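12 June 2018

Bench check of the Rebelo sub-meters, continued. Jamie brought in the last carton from Gedton, so all 25 units are now on the shelf. Two have cracked terminal covers. Set those aside, will ask Hayley whether we return them or just order covers.

Ran the first four against the reference meter on a resistive load, 240 V, 10 A, one hour each. Pulse output set to 1,000 per kWh. Three tracked the reference all the way through. Unit 4 read low by 37 pulses by the end of the hour. Swapped the CT, same result, so the fault is in the meter. Tagged it red.

Reverse flow test on units 1 to 3 with the small grid-tie inverter. Import and export registers both increment as they should. Display takes a while to flip from one arrow to the other - Gizella says the older firmware does this and the register itself is fine. Would still like to see it on the logger before signing anything.

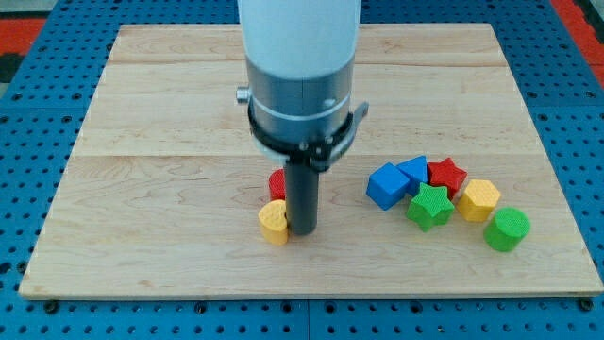

*Metering and Small Generation Group*

Logger problem from last time is sorted. The Gurovex box was set to the wrong parity. Amber found it in the setup menu and it has been polling cleanly since. Address 263 is now the reference, please don't reassign it.

Haruto wants the Prakimen panels done with DIN rail meters instead of socket type. Fine by me for the new panels, but the old enclosures have a 200 A main and the rail CTs we stock won't fit over the conductors. Need split core ones with a bigger window. Price to come from Hayley.

Wiring note for whoever does the next batch: on the single-phase units the neutral terminal is on the far right, not second from left as in the printed sheet. I've marked up the copy in the binder. Torque to the figure on the label and recheck after the load run. Unit 2 had moved a bit.

To do:

- units 5 to 12, same load, same hour
- reverse flow on 5 and 6 at low current, 0.5 A if the inverter will hold it
- ask Gedton about firmware for unit 4 before it goes back
- reference meter calibration is due in October, book it early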